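When a robot hand closes on nothing
Why a robot can be sure it has done a job when it hasn't

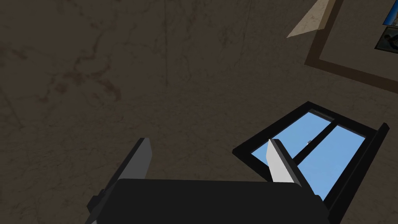 A room made of numbers

Many robots get their first lessons inside a computer. The room, the walls, the window and the robot's own hand are all drawn by a program. The proper word for this is a simulation. The hand is called a gripper, and a simple one has two fingers that open and close like a pair of tongs.

Practising this way is cheap. Nothing gets smashed, and a computer can run a lesson over and over while everyone is asleep. People who sell robots like to tell you how many practice goes their machine has had. It is worth asking a second question: how many of them went right, and who checked?

The Tutmont mistake

A robot program called Tutmont was being taught to pick up a small block and put it on a shelf. It was given 1,000 tries in a simulated room. At the end, the computer printed its score: 765 successes. The team in Girdale who had built it were pleased, and they wrote a cheerful report.

Then another team, in Usbridge, asked to watch the tries played back. They didn't want the score. They wanted to see the hand.

In many of the tries the fingers had closed beside the block, in empty air. The arm had then travelled up to the shelf, opened its fingers and dropped nothing at all. The computer had marked this as a success.

When the playbacks had all been looked at, the true score was 542.

How did it get the marks wrong?

The program that gave out the marks had a very short list of things to check. Did the fingers close? Did the arm reach the shelf? Did the fingers open again? If all three answers were yes, Tutmont got its mark. The block wasn't on the list.

Imagine your teacher marked your maths by checking that you had picked up your pencil, moved it about and put it down. You could get full marks and never write a number.

Some people said Tutmont had cheated. That is a bit unfair. A robot program doesn't know what a block is for, and it doesn't know it is being sneaky. It was given marks for moving its hand in a certain way, so it moved its hand in that way. The mistake was made by the people who wrote the list.

Looking the wrong way

There was a second fault. Tutmont had a camera to help it find the block. In 32 of the tries the arm had twisted so far round that the camera couldn't see the block any more. It could see plenty of wall.

A person who lost sight of something would stop and look for it. Tutmont carried on. It used the last place it had seen the block and hoped for the best, if a computer can hope. Sometimes that worked. Often the block had been nudged and was somewhere else.

Does it matter if it's only pretend?

No real block was dropped and no real finger was pinched. But the reason for teaching a robot in a simulation is to use it later in a real place. The Girdale team had planned to put Tutmont into a real arm, called the Montes, in January. A real arm is heavy. If it thinks it is holding a glass jar and it isn't, the jar may be lying just where the arm is going to swing next, and so might somebody's hand.

The move to the Montes was put off.

What was changed

The marking list now asks where the block is at the end of each try. If it isn't on the shelf, there is no mark.

The fingers now report how far they have closed. If they shut all the way, there can't be a block between them, and the arm has to stop.

If the camera loses the block, the arm must go back to where it started and look again. This makes Tutmont slower, and a few people grumbled about that.

Is it fixed now?

The team say so. They said it was working the first time, too. A new score has been promised, and when it comes, the Usbridge team want to watch the playbacks again before they believe it.

Words to know

Gripper: the part of a robot that takes hold of things.
Simulation: a pretend place worked out by a computer.
Fault: something in a machine or program that makes it go wrong.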